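6 min read
Last updated July 4, 2023

To: the Jitaru users list
Subject: Re: how many demonstrations per appliance before it's worth training?

On the demonstrations thread, a member at Ernex wrote:

> We are starting on kitchen tasks with hand-held grippers and would like
> to hear from people who have done it. Our plan is one microwave, one
> table, one task (open door, put cup in, close door), and 1000
> demonstrations before we train anything. Two of us would do all of the
> recording.
>
> Questions:
>
> - Is 1000 sensible for one task, or should we stop sooner?
> - Do you record in a quiet room or in a normal one?
> - How do you handle the failed attempts? Keep, cut or relabel?
> - Has anyone had trouble with the camera tracking in front of
> something white and plain?

We have been doing close to the same thing at Jeren since spring, so I can answer most of this. Our numbers come from one site and one set of tasks. Yours may differ.

First, the count. We recorded 1293 demonstrations on the microwave before we did our first proper training run, and I would not do it that way again. We had settled on a large number early and kept going until we passed it. When we finally trained on subsets, the policy trained on the first few hundred did nearly as well on our usual microwave as the one trained on everything. Both did badly when we moved the microwave to another table. The later demonstrations were too much like the earlier ones. Same height, same approach from the left, same person standing in the same spot.

What helped was a batch of 90 recorded under a short list of changes. We turned the microwave a little on the table, changed the cloth, started the gripper from further back, started it from the right, had the door already partly open, and swapped the person. Adding those 90 made more difference on the moved microwave than the previous several hundred had. So my answer to your first question is to stop well before 1000, train, see where it breaks, and record for that.

Second, the room. We use a normal one. Our first recordings were made in a side room with a plain backdrop and the blinds down, and they were tidy to look at. The policy learned to depend on the tidiness. We moved to the open floor upstairs, where other recording pairs are working at the same time and people cross behind the table. The first week of that was annoying and the data looked worse in review. The results on the robot were better, and we have not gone back.
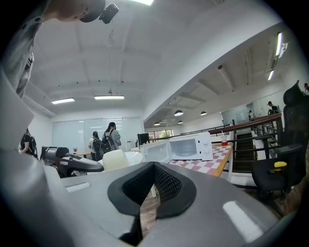
Gripper camera view at the microwave station, door open, other people with backpacks at the back of the room.

You can tell from a view like this how much of the picture is taken up by the gripper itself. The lower half is all gray housing. We mask that part before training. We did not at first, and the glare on the housing changed with the ceiling lights and with the angle of the hand, which gave the model something useless to pay attention to. If your gripper has a shiny shell, try matte tape on the upper surface before you try anything in software. It cost us ten minutes per unit and removed a good share of the problem.

Third, the failed attempts. We keep them, in a separate folder, and we label them when they happen. The person recording says "drop", "miss" or "restart" out loud, and the partner marks it on the sheet with the take number. Going back to label failures from video later took us far longer and two reviewers often disagreed about what had gone wrong. The labels we use are:

 drop object left the fingers before it was placed
 miss fingers closed and did not have the object
 bump door, cup or table was hit hard enough to move it
 track tracking lost at any time during the take
 restart person stopped on purpose

Anything marked "track" is thrown out. "Restart" is thrown out too, unless the part before the stop is clean, and then we trim it. The other three stay on disk and are not used for imitation. We have used "miss" takes to train a small classifier that decides whether the fingers are holding something, and that works well enough to be worth the disk space.

One kind of take that I would ask you not to cut is the recovered one. The hand goes for the door, slips off, goes back and opens it. Our first instructions told people to start over when that happened, and we ended up with a policy that had no idea what to do after a slip. It would carry on and push the cup into a closed door. We changed the instructions so that a slip followed by a good finish counts as a good take. People find this hard to get used to. They want to redo it. Put it in writing at the station.

Fourth, tracking in front of white surfaces. Yes, we have had this trouble. A white microwave with the door shut, seen from close up, gives the tracker very little to hold on to. Two things helped us. A patterned tablecloth is the cheap one. A checked cloth gives plenty of corners in the lower part of the view during the approach. It does less for you once the hand is right up against the door. The other is to begin each take with a slow sweep of the room, two or three seconds, so that the map has the far wall and the ceiling lights in it before the hand moves in. We lose far fewer takes with the sweep than without it. Large glass or glossy panels in the background can cause false matches, so if you have whiteboards like that, don't let the sweep end on them.

If you use more than one cloth, write down which one is on the table. We did not for the first month and now have a pile of takes sorted by date only.

A few other things you did not ask about.

Cups. Use some with liquid in them if the real task will have liquid. People move differently when a cup can spill. They go slower and keep the wrist level, and that is the motion you want. Clear cups are hard for our model and we have made a point of including them. A straw changes the grasp as well, so have some takes with and some without.

Doors. Record opening and closing as separate takes as well as together. We chained them later with Lesero and it was much easier with clean breaks. If you record only the full sequence, you will have long takes, and a mistake at the end spoils the whole thing.

Start position. We put a small mark on the floor for the person's feet and moved it every 9 takes. Before we did that, everyone drifted to the same comfortable place within a few minutes. Nine is not special. It is the number of lines on our sheet before the fold.

Pairs. Two people doing all of the recording is too few in my opinion, even for one task. Our two most active people had very distinct habits. One always opened the door by the top corner. The other always paused before letting go of the cup. Both habits showed up in the policy. If you can borrow others for even an hour each, do that. They need some practice first, and we drop each new person's first takes until they stop looking at the gripper and start looking at the object.

Breaks. The grippers are light for the first half hour. After that the wrist sags, and you can see it in the height plot. We change roles inside each pair every thirty minutes.

File names. Station, task, person code, take number. No dates in the name, the recorder has those already. Do not let anyone type free text.

I can share the instruction sheet and the label sheet if the Ernex people want them. They are written for our stations, so you would have to change the object list. The masking script is in the Jitaru contributed tools folder. It expects a fixed gripper position in the view, so if your camera mount has any play in it you will need to redraw the mask from time to time. We check ours at the start of each session by laying the old mask over the first take.

I have two questions in return. Has anyone here compared takes with the door opening to the left against takes with the door opening to the right, and did mirroring the video hold up as a substitute? We have only left-opening doors on site. Mirroring gave us odd wrist angles near the end of the pull, and I don't know if that is our calibration or the method.

Also, for anyone running several stations in one open room: do you mask people in the background, or leave them in? We blur faces before anything leaves the building and otherwise leave people where they are. I would like to know if someone has measured it both ways.

Jeren data collection, upstairs stations

We use cookies to keep you signed in to the list archive and to count visits. By continuing to read the archive you accept this. Cookie settings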